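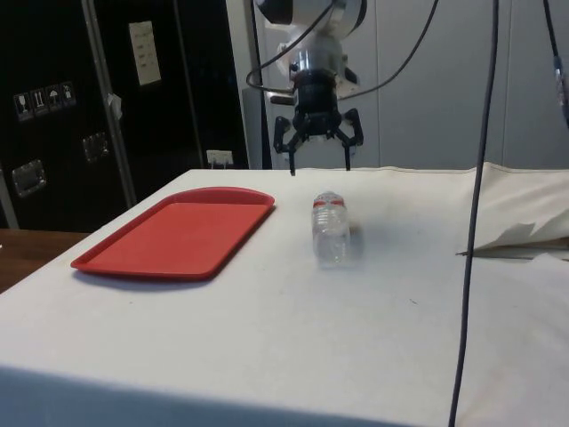

According to one reader of the previous version, the Prida gripper kit was listed without its limits, and a buyer could not tell what it would refuse to pick up. The list has been added under Limits.

Prida tabletop kit, data card
Supplier: Vostdale
Gripper: Floser, two fingers, black
Controller software: Kütt, release 6

Contents
600 pick and place episodes, 17 object types, one arm. Objects include a red plastic tray and a clear plastic bottle. Episodes are stored one per folder, with joint positions and a plain text log.

Limits
Thin sheets lying flat are not supported. Clear objects need the slower approach setting. 13 episodes have no gripper force values and are marked in the log as partial.

Use
Unpack the archive, set the data path in the Kütt settings file and run the check script before loading.

Licence
Free for testing and teaching. Resale needs written consent from Vostdale.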